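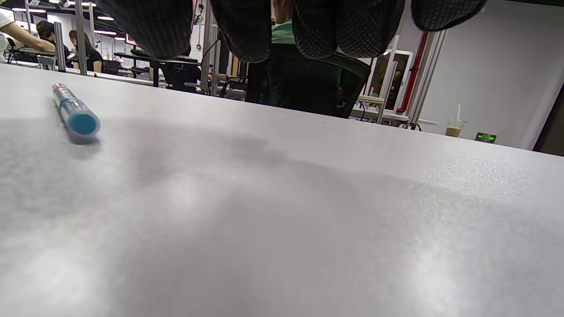

I have been putting off the pen tin since the summer. It's an old biscuit tin with a dent in the lid, and every marker I've bought, been given or walked off with by accident has gone into it for years. In November I finally ran out of excuses, because I sat down to write labels for the Christmas jam and went through six pens before I found one that would make a mark. Six! And then I put the dud ones straight back in the tin, as I always do.

So I took the whole lot with me to Statix, which regular readers will know is the shared workroom I go to when I can't face my own kitchen table. It isn't glamorous. It's a big busy room with a dark ceiling and long white lights, people sitting at benches getting on with their own things, and coffee that I would describe as brown. But the tables are wonderful. They're pale grey with a fine speckle and they are enormous compared with anything I have at home, and nobody minds if you cover one in stationery for an afternoon.

I do want to say a word about the speckle, because I've become a bit of a bore on the subject. At home I have a white desk, a Billska one that I bought second-hand from a woman who was moving to Spain, and it shows everything. Every crumb, every pencil smudge, every bit of rubber. I wipe it down in the morning and by lunch it looks as though I've been toasting things on it. Pale grey with flecks in it forgives you. I've decided that when the Billska goes (one of the legs is already held on with hope and a bit of folded card) I'm getting something speckled.

Anyway, pens.

My method, if it deserves the word, was to tip the tin out at one end of the table and pick them up one at a time. Cap off, scribble on a scrap, cap back on, decide. I've seen people online do this with charts and colour wheels and I admire them very much, but I know that if I start making a chart I will spend the afternoon ruling lines and the tin will go home exactly as it came. So it was scribble and decide.

The first thing I learned is that I have a type. I own hardly any red, barely any green, and more teal, turquoise and pale blue than any one person could use up in a lifetime. Apparently when I'm standing in a shop holding a marker, my brain goes "ooh, sea colours" and that's that. I found teal ones still with the little price sticker on. I found three that I'd bought to replace a teal one I thought I'd lost, and then I found the one I thought I'd lost.

The second thing is that the pens I remember as being the best were mostly the dead ones. I suppose that makes sense, they're the ones I used. There was a Doucet fineliner in there that went everywhere with me for ages, through two house moves and a very long wedding-invitation job for my cousin, and it had absolutely nothing left to give. I gave it a little shake. I breathed on the nib, which is what my gran did with biros. Nothing. It went in the bin bag and I'll admit I felt a pang.

The Vinico ones, on the other hand! I got a set years ago from a market stall, wrapped in an elastic band, and I never rated them. I don't think I've used any of them more than twice. Every last one worked. Lovely strong colour, no scratching, no squeak. I apologised to them (quietly, there were people working) and they've been promoted to the jar by the kettle, where the shopping list lives.

I'd brought along plenty of paper for testing, the cheap white stuff, and I'd recommend that over the nice stuff. If you use good paper you start being careful, and then you start drawing a little leaf, and then it's four o'clock. On cheap paper you can be brutal. Also, put something underneath if you're testing anything that bleeds. I know this. I've known this since I was at school. I still had to go and find a damp cloth, and I can report that the speckled table took it very well and you'd never know. 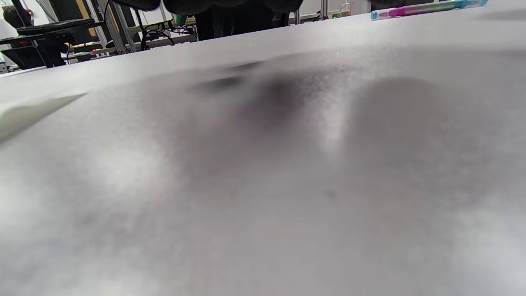
One of the blue and pink ones, over at the far edge of the table.

I've got a real soft spot for a marker with more than one colour on the outside. Pale blue with a flash of pink, say. There's no sense in it whatsoever, the outside of a pen has got nothing to do with what comes out of the end, but I will always reach for the cheerful one first. When I was about eight I had a pencil case that was see-through down one side, and I used to arrange it so the prettiest ones were against the window. I think I may still be doing that, only with a jar.

Birdie Whitlock came by halfway through. If you've been reading for a while you'll remember Birdie from the great curtain disaster, and if you haven't, all you need to know is that she has opinions and she's usually right. She picked up a marker, looked at it and asked me why I keep them standing up. I said because that's what a jar is for. She told me they should be lying flat, the ones with water-based ink at any rate, or else all the ink goes to one end and you think it's dried out when it's only sulking. I said surely if you stand them nib down it's fine. She said fine for a while. We went back and forth about this for longer than I'd like to say, and in the end she went and got herself a coffee and I laid a couple of the doubtful ones down on their sides at the edge of the table, just to see.

I'm not going to pretend I did it scientifically. I left them lying there while I got on with the rest, and when I came back to them one wrote perfectly well and the other was as dead as a doornail. Birdie counted that as a win. I'm calling it a draw. If any of you know the proper answer I would love to be told, because I've read three different things since and they all sound very sure of themselves.

Then we got on to caps, which is where I stopped being polite. Why are there so many pens with the wrong cap? I live alone! There was a purple marker wearing a green cap and, a good twenty minutes later, a green one wearing a black cap, and no purple cap anywhere in that tin. I had a row of them lined up at one point like lost gloves. My rule now is that a pen with a cap that doesn't click goes out, whatever colour it is and however much I like it, because it'll be dry in a fortnight and I'll only be cross with it. It was a hard rule to stick to. I broke it once, for a gold one. You'd have broken it too.

By the time I'd gone through the lot I had a bag of dead ones, the Vinico set in its own fresh elastic band, and a keeping pile of 14, which I did count, because the whole point was to end up with a number I could be stern about. Fourteen is the limit. If a new one comes in, an old one goes out. (I am aware that I'm saying this a few weeks before Christmas, and that my sister buys me pens every year.)

A few people have asked before what I do with the dead ones, so I'll say it now and save you writing in. Our stationery shop in the high street has a collection box by the door for old pens and markers, and I drop mine in there. Worth asking at yours, or at the local school, quite a few seem to have one. Pull any paper stickers off first if you've the patience. I didn't have it that afternoon but I did it later in front of the telly.

The tin itself was the real problem, I think. It's too deep. Anything that sinks to the bottom of a deep tin is gone for good, you only ever use the top layer, and then you go and buy another teal one. So the tin has been retired to buttons, and the markers are now lying down (yes, Birdie) in a shallow wooden tray that used to hold cutlery. It's got five compartments and I've managed to fill them like this: blues and teals in the long one, pinks and purples next door, black and grey together, the gold one on its own because it's earned it, and everything else in the last bit. It fits in the top drawer of the Billska with about a finger's width to spare, and I've opened and shut that drawer far more often than I've needed to.

I did finish the jam labels, by the way. Did them at the same table before I packed up, in one of the Vinico blues, and my handwriting has not improved with better equipment. The damson says "damson" if you already know it's damson. There's still a batch of chutney to do and I'm going to try the gold on brown card for that, if I can find where I put the brown card. I've got a nasty feeling it's in the other tin.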